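December, 6:40 in the morning

Charted last night's bullpen session before breakfast. Azar threw 31 pitches off the indoor mound, mostly fastballs, with the changeup mixed in at the end. Release height held steady through the first two sets and dropped in the third. The drop came with the front shoulder opening early, which is the same fault I wrote down in August when he was running up deep counts at Plornthorpe and getting lifted in the fifth.

The session plan called for three sets with a full rest between them. He cut the second rest short. I should have held him to the clock. The third set is therefore hard to read: either the shoulder fault comes back with fatigue, or it came back last night from hurrying. I have marked the set with a bracket in the chart and will leave it out of the averages until there is another one to put beside it.

Changeup notes. The new grip moves the ball deeper into the palm and takes the index finger off the seam. Speed separation from the fastball is better than it was in the fall. Arm speed looks the same on both pitches from the side. From behind the plate, Turken says he can still pick it up by the wrist, and he called it correctly often enough that I believe him. Turken catches everything with his glove a little low and does not chatter, so when he says something I write it down.
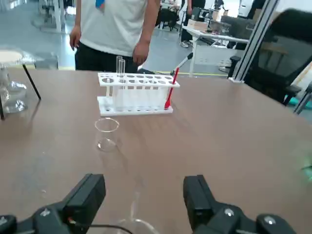

Location on the changeup is still poor to the glove side. The misses go up and in to a right-handed hitter, the worst place to leave a slow pitch. Down and away from a left-hander he was fine. I want him throwing it to the arm side only for two weeks before we ask for both halves of the plate. He will not like this.

2:15 in the afternoon

Went back through last season's book. The club gave up 262 walks, and I have been sorting them by count and by inning since lunch. First pass is done through June. Findings so far, subject to the second half:

Leadoff walks are high in the innings right after we scored. I had assumed this was memory playing tricks, so it is useful to see it on paper. A long half inning on the bench is the obvious cause, and the fix is an old one: get the pitcher up and throwing against the wall with two outs.

Walks on full counts are ordinary. Walks after being ahead 0-2 are not. We nibble. The starters waste a pitch, then waste another, and by then the hitter has seen the whole menu. I would sooner see a ball put in play on the third pitch.

The relievers' numbers are too thin to say much. Bilura came in with men on base in nearly every outing, and a few of his walks were ordered from the bench with first base open. I need to separate those from the rest, and the book does not always mark them. Half the pages from the May road trip are in a different hand, with the pitch count kept in tally marks and the intentional walks not circled. Will have to work from the base runners and guess.

Phone call with Eleri Cadwaladr at three. She wants the spring throwing schedule before the holidays so she can set the strength work around it. I told her the starters would open at two bullpens a week and go to live hitters in the third week of camp. She asked for an extra day between the first live session and the next bullpen. Agreed. She also wants long toss kept off the days with heavy leg work, which means moving it to the morning and changing the cage times, and the hitters will complain.
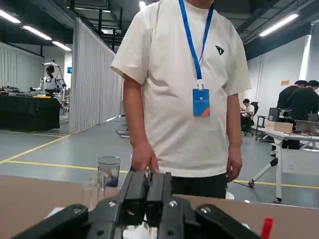
White T-shirt, blue lanyard.

9:50 at night

Finished July. The pattern after scoring innings holds but is weaker. Walks after 0-2 are worse in July than in June, and most of that is one bad homestand.

Looked again at Azar's third set with the sound off, slowed down. The stride is landing closed, the same as in the first two sets, so the shoulder is not following the foot. The hands break late. If the hands break late the arm has to catch up, and the shoulder opens to let it. I think I have been correcting the wrong end of the delivery. Next session: no cue about the shoulder at all. Have him break the hands at the top of the leg lift and see what the release height does.

Also to do: new batteries for the radar gun, the second half of the walk chart from August on, and ask Turken to call the changeup out loud next time so I can mark it pitch by pitch.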